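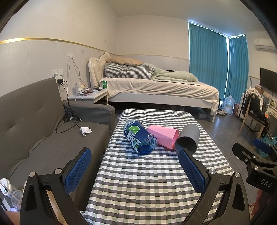
Hand-held grippers with blue finger pads in use over a table. The items on the cloth include a bottle and a grey hollow cylinder.

The Kater programme is an automation scheme run by the returned-goods company Gumede at its depot in Lastdale. Under the programme, the sorting and repacking of small household goods passed in stages from hand work to robot arms, while part of the existing workforce moved to demonstration work, in which a person carries out a handling task with hand-held grippers so that the movement can be recorded and used to train the arms. The name Kater is used for both the software and the scheme as a whole.

Background

The Lastdale depot receives goods sent back by customers of online shops. Before the programme, each item was taken from its parcel at a bench, checked, wiped if necessary and repacked by one person, known on site as a bench hand. The work was paid by the hour with a bonus linked to the number of parcels closed. Soft, round and oddly shaped goods were considered the slowest to deal with, and an earlier attempt to move them with suction cups was given up after a trial in the spring.

Gumede announced the programme to staff in May. Its stated aim was to leave the plain lifting and placing of goods to machines and to keep inspection with people. The first arms were installed on a single line, and the remaining benches stayed in use beside them.

Demonstration work

A demonstrator holds a gripper in one or both hands and uses it in place of the fingers. Each gripper has two jointed fingers with textured pads at the tips, and a camera records its view of the item and the jaws. Common tasks include standing a fallen bottle upright, turning a box on to its base, moving a cup from one side of a table to the other and placing one object inside another. A task is repeated many times with the objects laid out differently at the start.

Sessions are held at the depot and in furnished rooms away from it. The furnished rooms are intended to give the software a wider range of tablecloths, light and ordinary clutter than a warehouse bench can offer. Demonstrators are instructed not to tidy a room before a session unless an item is in the way of the task.

A session lasts 30 minutes and is followed by a break. Recordings are then reviewed by a second worker, who marks dropped items, failed grips and any point at which a bare hand touched the object. Spoiled recordings are kept apart but do not count against the demonstrator's pay.

Effects on the workforce

At the start of the programme 37 bench hands were employed at Lastdale. According to the company's own account, 33 were still employed on the site one year later, some at benches and others as demonstrators, reviewers or line minders. The others had left by choice, and their posts were not filled. The staff association accepted these numbers but noted that agency workers, who had been called in at busy times, were not included in them. Agency shifts fell sharply once the second line was running.

The content of the jobs also changed. Bench hands had been able to talk while working and to set their own pace within the shift. Line minders stand alone for longer periods and deal mainly with stoppages, such as a torn bag or an item lying where the arm cannot reach it. Several asked to return to the benches, and a rota was brought in under which no one minds a line for more than half a shift.

Demonstrators reported a different set of difficulties. The grippers give little sense of how firmly an object is being held, and new demonstrators tended to squeeze too hard. Complaints of sore wrists and thumbs were common in the first weeks. Training was extended to 6 days, and lighter grips were supplied to workers with small hands. Liviu Ardeleanu, a former bench hand who became the first training lead, wrote in the site newsletter that experienced packers often had to slow down and break a familiar movement into stages before it could be recorded cleanly.

Pay and agreement

The parcel bonus could not be applied to demonstration work and was at first simply withdrawn from those who moved. This led to a dispute, in which the workers were represented by Arsalan Rajput of the staff association. An agreement signed on Tuesday, August 6, 2024 replaced the bonus with a fixed supplement and set a new grade for demonstrators and reviewers. It also provided that:

recordings may not be used to measure the speed of a named worker;
faces and private papers caught on camera are to be blurred before review;
a worker may refuse sessions away from the depot without loss of grade;
travel to such sessions counts as working time.

A request for continuing payments to workers whose recordings remain in use was not accepted. The association has said that it will raise the matter again.

Reception

Opinion among the staff has been divided. Supporters point to the fall in heavy lifting and to the new grade, which gave bench hands a route to higher pay that had not existed before. Critics have argued that demonstrators are preparing their own replacement, and that the need for new recordings will shrink as the software improves. Gumede has replied that returned goods change with every season and that fresh recordings will be required for each new type of item.

A smaller version of the programme was later begun at the company's Trosden depot, where demonstrators were recruited from outside and no bench hands were transferred. The Lastdale agreement does not apply there.

See also

Returned goods
Staff retraining
Repetitive strain injury
Warehouse automation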